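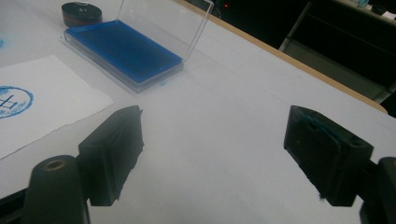 Wie viele Demos braucht man, bis ein Greifer stempeln lernt? Wir sind bei 463 und er drückt immer noch zu fest.

Kurz zum Stand, weil ein paar gefragt haben: Semesterprojekt Flakthorpe, zu dritt, Abgabe im Mai. Aufgabe ist Stempel nehmen, ins Kissen, aufs Papier, zurückstellen. Klingt nach Kindergarten, ich weiß!

Blaue Tinte geht übrigens schlecht ab. Vom Tisch, von den Fingern (allen Fingern), von Hannes Pulli.

Benoît wollte das Kissen immer exakt an dieselbe Stelle legen. Ich war dagegen, jetzt verschieben wir es nach jeweils 6 Durchgängen und das Training dauert natürlich länger. Er erinnert mich täglich daran.

Schwierigster Teil bisher: das Absetzen. Ein bisschen schief und der halbe Ring fehlt auf dem Papier.

Heute Abend läuft das nächste Training durch, 910 Demos sind das Ziel bis zur Zwischenpräsentation. Wer noch Schmierpapier hat, bitte ins Labor bringen, wir nehmen alles 🙏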